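The Long Way Up for the Amstead Point Guard

Shirley Morin was still shooting when the custodians started switching off the gym lights. She does this most nights. Four spots on the floor, left side and right, and she isn't allowed to leave a spot until she has made 17 from it. When the last bank of lights went dark she took one more from the corner, in the gloom, and it dropped straight through. Then she picked up her ball and went looking for her shoes.

If you haven't watched Amstead play this winter, you have missed the most entertaining point guard in the conference, and I say that as someone who has been driving to small college gyms for a very long time. Morin is a senior, five foot six, and she plays as though every possession is a party she has been looking forward to all week. She pushes the ball after makes. She throws passes over her shoulder to people who didn't know they were open. In the win over Carkis College she had 13 assists, a school record, and at least three of them made the whole Amstead bench stand up and grab each other.

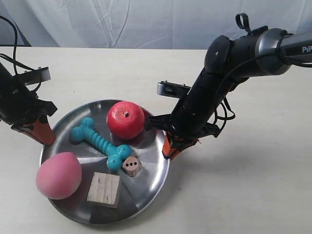

Toy pieces on a steel plate, with an apple at the upper right.

She was not supposed to be here, at least not by the usual measures. Her high school team went 4–18 her junior year. No one offered a scholarship. Amstead's coaches first saw her by accident, at a summer tournament where they had come to scout a forward on the other side, and what they saw was a skinny kid down by twenty who kept sprinting back on defense and talking to her teammates the entire way. They wrote her name in the margin of the program. The forward went somewhere else.

"I got a letter, and it was basically, come try out, we can't promise you anything," Morin says. "I slept with it next to the bed. My mom thought I was nuts."

She walked on, made the roster and then hardly played. Nine minutes all year as a freshman – she can tell you what happened in every one of them. As a sophomore she tore a ligament in her left knee during the second week of practice, and that was that until the following August. People who have been through it will tell you how dull the work is, the heel slides and the stationary bike and the leg lifts with a rubber band. Morin spent those months sitting next to the assistants at games with a notebook on her lap, drawing up every ball screen the other team ran. She filled two notebooks and got a good way into a third.

That's where the passing comes from, if you ask her teammates. She had always been quick, but she came back seeing the floor in a different way, a beat ahead of everyone, and by the middle of her junior season the starting job was hers.

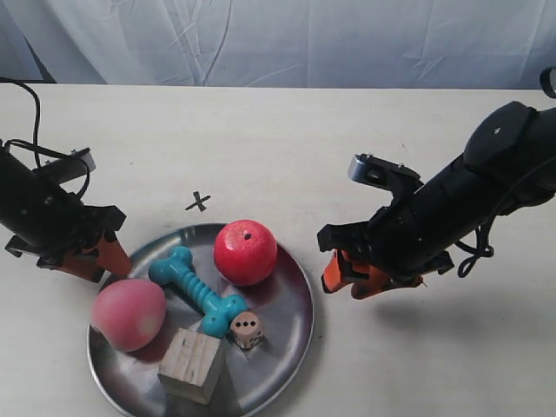
(Photo: Perkarum)

What makes her such fun to watch is how much she seems to enjoy the parts other players put up with. She takes charges! She dives for balls that are clearly going into the third row. Late in the Stüber Invitational final, with Amstead up two and everybody in the building exhausted, she fought over a screen at half court, poked the ball loose, chased it down and had the good sense to dribble toward the far corner and let the clock run. Amstead won by four. She told me afterward that the dribble was her favorite play of the tournament, and she wasn't kidding.

Her shot is the piece that came last. It used to be flat and a little sideways, and opponents would go under every screen and dare her to take it. Over the past two summers she rebuilt it from the elbow up. The early results were ugly. She missed the rim completely twice in one exhibition and laughed about it on the way back down the floor, then took the next open look anyway, and I think I became a fan for life right there.

Going into the last homestand she had started 118 of her team's practices at the same basket, the one under the old scoreboard, working on the same pull-up from the right elbow. She keeps the tally inside the cover of that third notebook. She hopes to play overseas, and a couple of clubs have asked for film. If that doesn't pan out she would like to coach, preferably somewhere small, with a gym that stays open late.

Amstead's next home game tips off at seven. Get there early enough for warmups, and sit on the side near the old scoreboard.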